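Skomis two-arm bench kit – worth it for dish handling?

Posted by Hường Lương

I run a small test kitchen and we've been offered a Skomis kit at $3,000, two arms and a frame included, software extra (of course). The seller's pitch is that it can load a dish rack out of the box. My dishes are a mixed bag, mostly thrift store, and no two are the same thickness. Has anyone here put one to work on real crockery? I don't need it fast. I need it not to eat my plates.

Bohdana Moroz

We've had ours since July and racking is most of what it does. 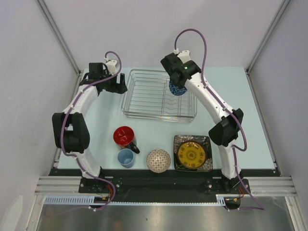
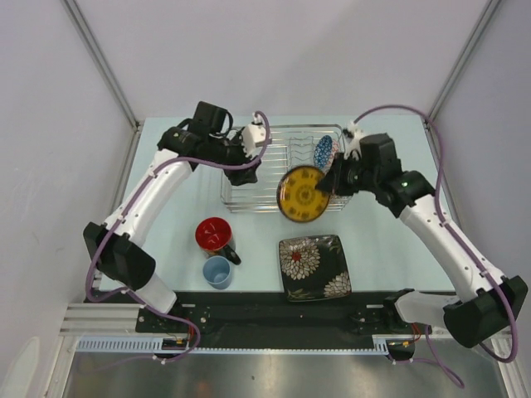 Plates are its best trick. It takes them by the edge and stands them up between the wires, and over 76 logged plate runs we lost 8, none of them to breakage. "Lost" means it let go early and the plate sat at an angle looking embarrassed. Bowls are slower. Mugs depend entirely on which way you leave the handle, so you end up tidying the table for the robot, like cleaning before the cleaner comes.

Budget an afternoon for calibration, and do it again if anyone bumps the rack. Clip your cables properly too. The manual gives this half a page and it deserves four.

Vsevolod Zhuravel

just wash them by hand

Hnat Hladun

Check what "software extra" means before you sign. My quote from the same reseller came with a Folorus license at $2,183 a year, which was in the second attachment. The basic package will replay motions you teach it, fine if your dishes always start in the same spot. Yours won't. Ask for a demo with your own plates, and bring the ugly ones.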